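Speaker notes: Folding surfaces and sorting at home
Ghazala Ghauri, session 2

Slide 4. Why the surface matters
Keep this short. Most of the room will have folded on a table. Say that a bed is the usual surface in a home, and that its cover changes the result. A hard top lets fabric slide. Pile holds it in place, but also holds creases.

Slide 5. Bed as work surface
Let both pictures stay up while you talk. Point out the pile first, then the garment. 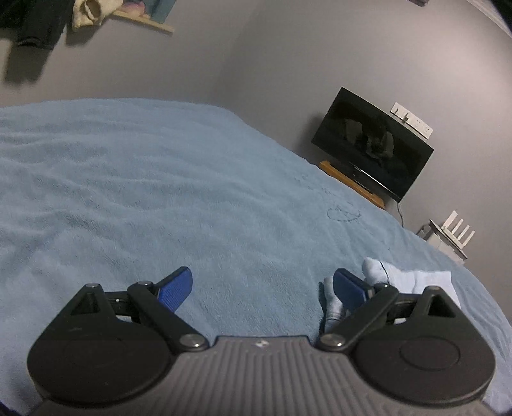
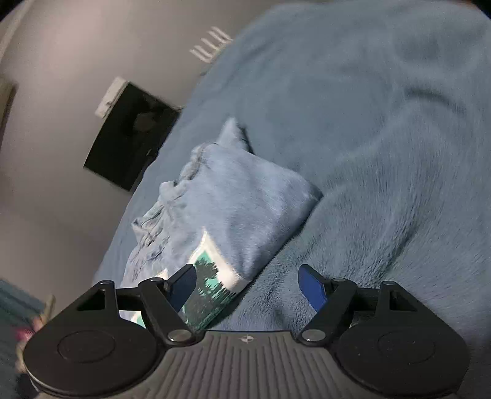

Blue plush blanket in both. Folded light-blue garment in the second only.

Slide 6. Points to make on plush
Smooth the cover before laying anything down. A crease underneath reads through a thin knit.
Gathered edges do not lie flat. Fold the plain side over the ruffled side, then press with the flat of the hand. Do not pull.
Printed panels go face up if the item is sorted by print. Otherwise fold them inward.
Pale blue on gray-blue is low contrast. People lose the edge of the garment. Suggest a plain white sheet over the blanket.

Slide 7. Handout
Sheet 109 has the fold order. Thandeka Ngubane has the spare copies.
Allow 10 minutes for the exercise. Skip the Fulby chart if running late.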